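The kit from Suststead came to our office in Prukville in August, and by the end of the first morning I had forgotten to eat lunch. I'm the one who writes the reviews. I had 3 pages to fill and I could have filled 87!

You hold one gripper in each hand and do a chore, any chore, and the arms at the Inden workshop learn it from you later. That's the whole offer. I picked the snack box, the clear one with the white lid and the red bars packed tight in the top left, because at home I have never once gotten a bar out of a row like that without wrecking the row.

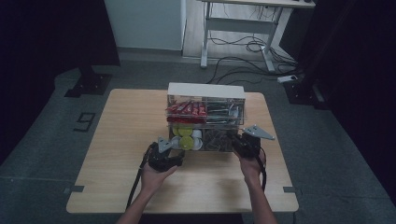
By the second day my hands had stopped feeling like mine, in the best way. I'd reach for my coffee at breakfast and wait for the jaws to close. I told my sister on the phone that I was teaching somebody to be careful, and she asked who, and I had to think about it.

The manual says to expect 1000 tries before the arms get the hang of a new job. I did mine in 8 days (my wrists have opinions about this) and sent everything off to Inden. Then I took the train out past Thibodeau to see for myself.

The arm slid toward the snacks and stopped, just short, for about as long as a breath. I knew that stop. I do it every time, before I touch anything I'm afraid of knocking over. Then it went in and took hold of a red bar, and I clapped so loudly that a man at the next bench dropped his pen.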